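Print this page | E-mail this page
Home > Work With Us > Open Calls > Household Robot Practice Rules

Wanted: people who will argue with our rules for home robots

Duggan is looking for 6 paid reviewers to work through a draft set of practice rules for robots that move around and handle things in people's homes. The draft is known in the office as Clellora. It runs to 300 numbered rules, and we think a good share of them are useless. We would like help finding out which.

Most of what gets published as good practice for home robots was written by people who wanted to sell one. It says the machine shall operate safely, shall respect the user, shall avoid obstacles where practical. Try testing "where practical." We did, and spent two meetings on it. The Clellora draft is better than that in places and just as bad in others, and the people who wrote it (us) are badly placed to tell the difference.

You do not need to be an engineer. You do need to be able to read a sentence and say what a machine would have to do to break it.

What you would be working with

Each rule is checked against runs in a simulated home. Reviewers get stills and logs from the runs and mark each rule as testable, testable with changes, or not testable. Doors and thresholds come first, and they are harder than they sound. The present draft says a robot "must not enter a private room without cause." It doesn't say what a private room is, whether an open bathroom door counts as an invitation, or what happens when there is something lying on the floor just past the doorway.
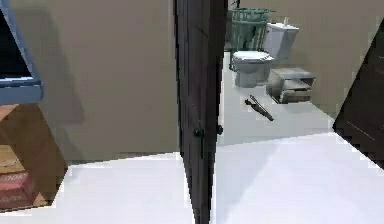
What the work involves

Reviewers read the draft alone, then meet online in pairs to compare marks. Where a pair disagrees, both opinions go into the record with names attached. We don't average them. A rule that two careful people read in opposite ways is a bad rule, and an average would hide it.

You will be asked to:

- Mark 10 rules per session, with a written reason for each mark
- Look at the stills that go with each rule before reading the log, so the robot's account of events doesn't color yours
- Rewrite any rule you call "testable with changes"
- Tell us when a simulated room is letting a rule off too easily

The last one matters a great deal. Simulated homes are tidy in odd ways and strange in others, and a rule can pass all its runs just by never meeting the case it was written for. If you have lived with children, a dog, or a parent who uses a walker, you will spot gaps that we missed.
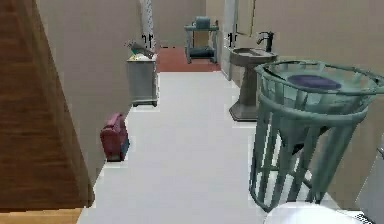
Clearance rules are where we expect the most trouble. The draft borrows a fixed passing distance from warehouse practice, where aisles are painted and stay put. Homes don't work like that. A hallway may have a cabinet against one wall and a red bag left on the floor a little nearer, and the draft treats the two exactly alike, as "static obstacles." One of them is furniture. The other is somebody's property, which may have a laptop in it, and which may be gone in a minute. Should the robot go around it, wait, or ask? May it move the thing? Our draft has four rules that touch on this and they don't agree with each other.

Then there are the reach rules, which cover what the arm may do near large appliances, when it has to stay folded, and how near the base may come before it stops. The draft says the arm should extend "only when needed for the task." We have yet to hear of an arm extension that its maker didn't think was needed for the task.
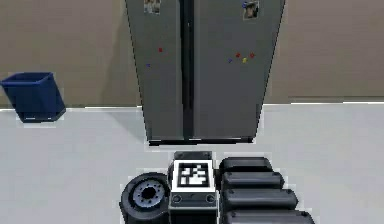 Simulated kitchen run, looking past the arm and wrist toward the refrigerator.

Who should apply

We want people who clean houses, provide home care, inspect buildings, fit kitchens, or handle insurance claims. We also want one or two people who have written standards before and regret some of it. If you work for a company that makes or sells home robots, you may apply, but you must say so, and your marks will be published with your employer's name beside them.

We are not looking for fans. We aren't looking for people who think every robot should be banned either, though a strong dislike is no bar if you can write down your reasons.

Terms

The work is part-time and fully remote, and starts in June. All reading and meeting time is paid at the same hourly rate, whether or not we like your answers. Stills and logs are supplied through Plunby, a shared workspace that runs in an ordinary browser. You will need your own computer and a steady connection. There is no travel.

Your comments will be published in full along with the revised draft. We may reply to them in print — we may not edit them. Henditz, which pays for part of the project, sees the comments when the public does and no sooner.

How to apply

Pick any published rule about machines in the home, ours or another group's, and write up to 2 pages on why it can't be enforced as written. Skip the cover letter. Send your pages to Afiq Kwok at the Duggan office by 20 May 2023, with a line on what you do for a living. Applicants on the short list will be sent a small set of Clellora rules to mark, and that trial is paid too.

Back to Open Calls | About | Publications | Contact
Print this page | E-mail this page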